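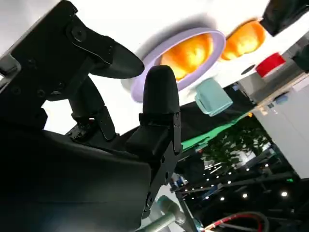

Does Skovura Boost do anything at all?

Posted by tinfoil_heatsink, Mon 16 November

Print this thread | E-mail this thread

tinfoil_heatsink wrote:
I keep seeing Skovura Boost pushed under every "my game stutters" thread, so I put the free version on my old Zomach laptop (Windows 10, integrated graphics, spinning drive, don't laugh). First scan says 352 problems found. This is a machine I wiped and reinstalled the weekend before. It had a browser, one game and the Wi-Fi driver on it. So where did 352 problems come from?

It won't list them unless you pay, of course. It just shows a red bar and a button. Before I uninstall it, has anybody measured a difference? I mean measured, with a frame counter. "Feels snappier" doesn't count.

---

pixelgrudge wrote:
I've had the paid version since January and my frame rate is locked at 60 now. Used to dip all the time in the harbor map. You can be cynical about it but it works for me.

---

tinfoil_heatsink wrote:
Locked at 60 sounds like vsync or a frame cap. Did it turn one on? Check the in-game settings before and after. A cap can make things look smoother without the machine doing one bit more work.

---

pixelgrudge wrote:
It might have. I don't see why I should care how it does it.

---

oldbiosbeeper wrote:
You should care because the cap is a free checkbox in the options menu and you paid for a subscription.

I went through the same thing with the Savier tool a while back, the one that came bundled with the sound card software. Same red bar, same huge number. I cleaned everything it asked me to, rebooted, scanned again, and it found a fresh pile. Most of it was browser cookies and shortcuts in the recent files list. Each cookie was one "problem." If Skovura counts that way then 352 on a clean install makes perfect sense. Open a news site, go get a sandwich, scan again and see if it goes up.

---

tinfoil_heatsink wrote:
OK, did that. It did go up. I'm leaning toward your theory.
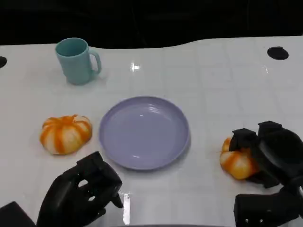 I also went looking for the log it claims to write after every "optimization." There's a folder for it under the program directory with a nice long path, and I ran the free one-click boost, then checked. The log was there but it had as much in it as that lavender plate next to the mug. No services stopped, no processes closed, no registry keys listed, zero lines. The boost screen had told me it freed 246 MB of memory. If it did, it didn't care to write down where from.

---

quietfan_9 wrote:
Freeing memory is the oldest trick these things have. They force running programs to give up memory, the number in the corner gets smaller, and then the programs ask for it right back a minute later, some of it from disk. On a spinning drive that can make stutter worse. Watch disk activity in Task Manager right after you click boost.

I'd push back on one point though. Not everything in this category is junk. Closing background updaters before you play does help on a weak machine, and some people won't do that by hand. If a button does it for them, fine.

---

oldbiosbeeper wrote:
Sure, but then the product is "a button that closes your updaters," and I'd like it sold that way. Nobody would pay monthly for it.

---

pixelgrudge wrote:
For what it's worth I checked. There is a cap on in my settings and I don't remember setting it. I turned it off and the harbor map dips again. So it did do something. You guys are acting like it's a scam and it fixed my problem.

---

tinfoil_heatsink wrote:
It changed one setting you could have changed yourself. I wouldn't say scam. I'd say I want to see what else it changed. Did it touch your power plan? Mine was on balanced before and I can't swear it still was after.

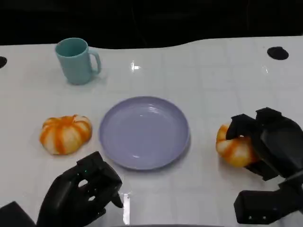
Anyway, the numbers so far. I ran the same save, same walk from the gate to the market and back, three times before the boost and three times after. I'm not going to post decimals from a laptop like this because they'd be meaningless. The spread between two runs with nothing changed was bigger than the gap between before and after. That tells me whatever Skovura does, I can't find it with the tools I have. Could be my hard drive hiding it. I'd be happy to be wrong if someone with an SSD wants to try.

---

framecounter_fred_not wrote:
I have an SSD in a Furukawa desktop and I'll try it tonight on a throwaway install. I'm not putting it on my real one. Did it ask you for admin rights every time, or just at setup?

---

tinfoil_heatsink wrote:
Just at setup. Then it added itself to startup, which I'd file as problem number 353.

---

quietfan_9 wrote:
Make a restore point before you uninstall, and look in Task Scheduler afterward. The Savier one left a task behind that kept calling an updater that no longer existed.

---

tinfoil_heatsink wrote:
Found one. Deleting it now. Will rerun the market walk once it's all gone.

Contact the moderators | Copyright of posts remains with their authors | Back to top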